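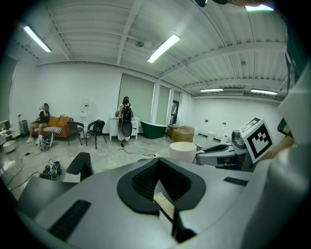 Fatos Ionescu wrote to me that I was mad to play a satellite the night I landed, and that anyone with sense sleeps first and registers in the morning. Well, I didn't listen, and I was out in level three with pocket jacks!

So this is my October trip to the Mesen card room, a bit late. I stayed at the Rukness, a 15 minute walk from the tables (uphill on the way back, which you feel at 2 a.m.). The room was small but quiet, and they'll do you eggs until noon – perfect for poker hours.

The main event got 417 entries. I'd sold a little of my action to friends, so I played tighter than I like on day one and bagged a short stack. Day two went better. I doubled with ace-queen, then doubled again against a very nice guy who kept apologizing for his raises, and I finally busted in 61st. It paid $900, so the flight's covered and most of the hotel too.

Would I go back? Yes, but I'd skip the late cash games. The rake hurts and I can't fold when I'm tired.

3 comments · 15 shares
Get new posts by email. Subscribe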